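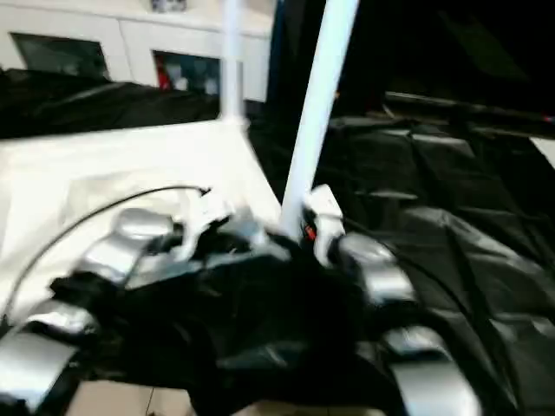 Main robotisée Histent sur tissu noir froissé.

Main Histent pour textiles souples
Référence 567, version évaluation

Prix et délai sur demande auprès de Masri, distributeur à Ilville. Page mise à jour le 4 juillet 2019.

Masri vend cette main depuis octobre et reçoit toujours la même demande : « est-elle conforme ? » Conforme à quoi, on ne nous le dit presque jamais. Une main livrée seule est un composant. L'analyse des risques porte sur l'application complète, avec le bras, la commande, la pièce manipulée et les gens qui passent à côté. Le mot « collaboratif » imprimé sur une brochure ne dispense de rien, y compris sur la nôtre.

Ce que nous fournissons
- la main et sa bride de montage
- la notice en français, 56 pages
- la déclaration d'incorporation
- les courbes d'effort de serrage, relevées sur notre banc

Ce que nous ne fournissons pas
- le marquage CE de votre cellule
- une valeur d'effort « sans danger » valable partout

À propos des normes
L'ISO 10218 traite du robot et de son intégration, l'ISO/TS 15066 des applications collaboratives. Toutes deux demandent de la lecture et des mesures sur place. Nous voyons passer des dossiers où les seuils ont été recopiés sans un seul essai de contact. Un tissu pose en plus ses propres questions : il pend, il fait des plis, il peut masquer un doigt humain ou s'enrouler dans une articulation. Les essais faits avec un cube rigide n'en disent rien.

Bonnes pratiques minimales
Fixer les câbles hors de la zone de prise. Essayer l'arrêt d'urgence avec un tissu serré dans la main, et noter si la prise se relâche ou se maintient. Refaire les mesures après tout changement de matière ou de vitesse.

Caractéristiques
Effort de serrage maximal : 63 N
Cycles d'essai par lot : 200
Interface : contrôleur Kavholm, vendu séparément

Les 200 cycles servent au contrôle de sortie. Ils ne prouvent rien sur la durée de vie, et nous n'en annoncerons pas tant que les essais longs ne seront pas terminés.

Demander la notice avant achat
Demander un devis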